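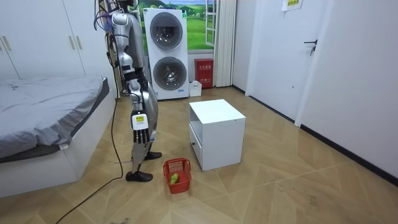

The Pear Run

19 March 2024
By Kiros Ambaye

My aunt gave me the job because I was the only person in the family who had ever read a manual for pleasure. She ran the test room at Horkix, and she had two controllers to choose between before the end of April, and she wanted somebody to sit on a stool with a notebook and have no opinion.

I lasted until mid-morning on the having no opinion.

The robot was called Drudix. It was silver and white and as bright as a kettle, and all its cables went up over the top of it in a great blue and purple bunch, so that from the side it looked like someone being lifted out of the sea by the hair. I loved it straight away. I said so, and my aunt said, "Write down the start time."

The room was meant to be a bedroom. It had a bed and a wardrobe, and a washer-dryer stacked against the wall, and a window with green hills in it that were printed on a panel. I had looked at those hills for a good minute before I noticed that the clouds didn't move. There was a white bedside cabinet with one drawer and one knob. There was the red basket.

"Same arms, same hands, same basket," said my aunt. "Only the controller changes. If you catch yourself saying the hand did well, cross it out. The hand doesn't know anything."

The first controller was Gronora. It was the old one, and everyone in the building was fond of it the way you are fond of a dog that barks at the post. Gronora planned the whole reach before it moved. You would set it going and Drudix would stand there, thinking, for so long that you began to wonder if you had pressed the button, and then the arm would come out in one smooth line as though it were on rails. The other was Fragkou. Fragkou started moving at once and made up its mind on the way.

We did Gronora first. I sat at the desk with the head camera's picture on the screen in front of me, which I recommend to anyone who gets the chance! You look down and you have a big grey chest, and arms coming in at either side, and you feel enormous and very polite.

"Handle," said my aunt, and pressed the key. 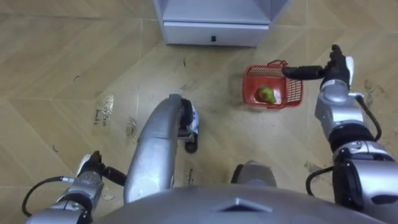

"Come on," I said, under my breath, and my aunt heard me and made a mark on her own sheet. I think she was keeping a tally of how often I spoke to it.

Gronora took the handle. It took it the next time too, and the time after, and always in the same place, always with the same small pause before the fingers closed. I filled a page. My handwriting got very tidy. By the time we stopped for tea I could have drawn you that arm's path with my eyes shut, and I had started to hear a tune in the motors, four notes going up and one coming down.

"What do you think?" said my aunt, over the biscuits.

"I'm not supposed to think."

"You're on a break."

I said that I thought it was wonderful, and that it was like watching someone parallel park. She laughed at that, properly, with her head back, and then she told me about the first arm she had ever worked on, which was bolted to a bench in a shed and could do one thing, which was pick up a cotton reel. She had tried it 1,504 times before it worked twice in a row. She still had the cotton reel. She kept it in the drawer at home with the takeaway menus, and I had seen it there all my life and taken it for a cotton reel.

After tea she loaded Fragkou.

The difference was so big that I stood up. The arm was off before she had taken her finger away from the key, and it wandered – there's no other word – it went out wide and had a look and came back in, like a person feeling for the light switch in a hotel. The fingers opened too early. Then they closed a bit. Then they opened again. I wrote "fidgets" and underlined it.

"It's going to miss," I said.

It missed. It missed three times, and each time the basket had been nudged along the floor a little and my aunt got up and put it back. On the fourth go she stayed where she was.

"Aren't you going to move it?"

"No," she said. "Let's see what it does when things aren't where they were."

And that was the moment I would have paid to see. Fragkou went out wide again and found that the basket wasn't in the old place, and it didn't mind! It bent itself round, slow and then quick, and hooked the handle from a side I hadn't known it could reach. I shouted. My aunt put down her pen.

She went back to Gronora then, to be fair to it, and shifted the basket in just the same way. Gronora thought for a long while. The arm came out in its lovely straight line, a hand's width off, and closed its fingers very carefully on nothing.

I felt awful. I had been clapping for the other one.

"Both hands now," said my aunt. She went through her box of things and changed what was in the basket, and gave the left side something of its own to hold. "One holds on while the other one takes the handle. This is the one I care about. People do it all day. You've got your keys in your fist and you pick up the shopping."

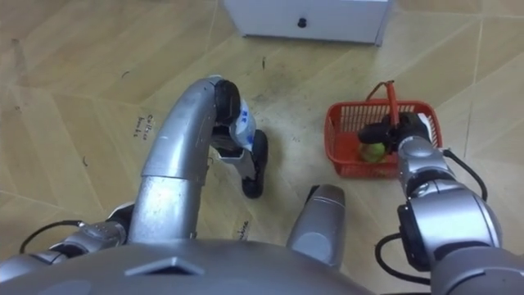
I didn't shout that time. I had both hands in front of me, I noticed, one up by my chin with the pencil in it and the other out to the side, closed, as if I had hold of something too.

We went on until the light outside had gone, the real light, in the corridor. The hills stayed sunny. My aunt had wanted 100 runs from each controller and we got them, and my notebook was fat and soft from being leaned on. Gronora had the better score with the basket left alone, by a long way. Fragkou had the better score with the basket moved. With both hands there was almost nothing in it, and I went over those pages again and again looking for the winner and couldn't find one.

"So which?" I asked her.

"Which would you have in your house?"

I thought of my own bedroom, and the state of the floor, and how nothing in it was ever where it had been the day before. "Fragkou."

"And if it was handing you a cup of tea?"

"Oh," I said. "Gronora. Definitely Gronora."

She wrote both of those down, in ink, on the proper sheet. I hadn't known I was being tested as well.

She said I could have one run to myself before we shut down, with whichever controller I liked. I put the pear back in the basket. It took me ages to choose. I had my finger over one key and then the other, and my aunt had her coat on and was jingling the keys in her pocket, and on the screen the grey chest waited at the bottom of the picture with the floor stretching away in its zigzags. 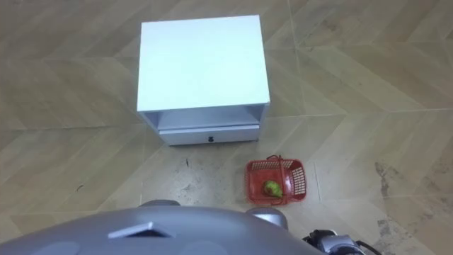 The pear, the basket and the bedside cabinet, from Drudix's own point of view.

"Well?" said my aunt.

"Can I move the basket a bit first?"

"You can do what you like with it. It's your run."

So I went round the desk and knelt on the floor, and slid it a little way towards the wall, and turned it so the handle faced the wrong way. Then I ran back and pressed the key for Gronora, because it hadn't had a fair go, and we stood there side by side in our coats and waited for it to finish thinking.

Recent stories
The Cotton Reel
Six Weeks with a Borrowed Lathe
My Aunt's Shed
Lights On at the Weighbridge
A Short Walk to the Pump House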